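Reading time: 2 min

The Rakier guide to robots in shared washrooms costs £12 and weighs more than my kettle. It runs to 179 pages, and the first two chapters are taken up with deciding what a washroom is. I read them so that you can start at chapter three.

After that it gets good. The rules on reach are short and clear: mark how far the arm can travel, keep the door swing outside that line, and put the stop button where a person with soapy hands will find it. There is a sensible page on cloths, which says one for the basin, another for everything else, and no swapping. Cables get a whole chapter — deservedly, if you have ever met one with your shin.

I am less fond of the checklist, which wants a signature before each wipe. At that rate the basin will be cleaned by December.

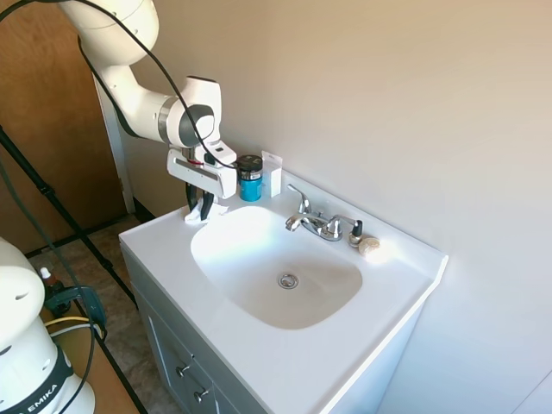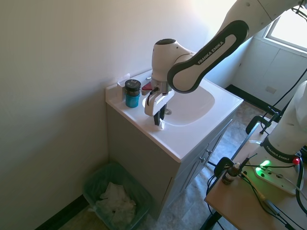

Arm, gripper and vanity top.

Nazar Kovalchuk wrote in to say that I was being unfair about the signatures. His team signs once per shift, which the guide allows in a footnote on the last page, and the reach rules alone had saved them a long argument over where to stand.

He is right about the footnote. I would still move it to the front, next to the definition of a tap. The bottle storage rules also need another go, as they ask for a locked cupboard in one chapter and an open shelf in the next.

Four stars out of five. Buy the paper copy, the download has no index.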